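Shared rulebook for tabletop robot tests is out

Good news for anyone who has ever tried to repeat another lab's robot results! Plostport has released the first full version of its good-practice guide for tabletop manipulation tests, and it is a really readable 14 pages.

The guide asks teams to write down the things that usually get left out: how the work surface is fastened, where each block starts, what the lights are doing, and when a person is allowed to step in.
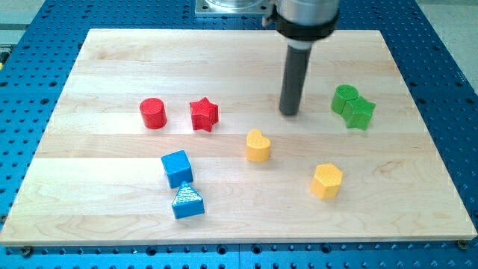
Failed runs have to be reported too, right alongside the good ones. "If you ran it, log it," says Archana Joshi, who edited the guide with Junhao Deng. They went through 205 comments from labs and workshops before settling on the wording, and plenty of those comments made it in.

There's also a one-page checklist to tape up next to the robot, plus a section on speed limits for shared rooms. Comments on the next version are open until December.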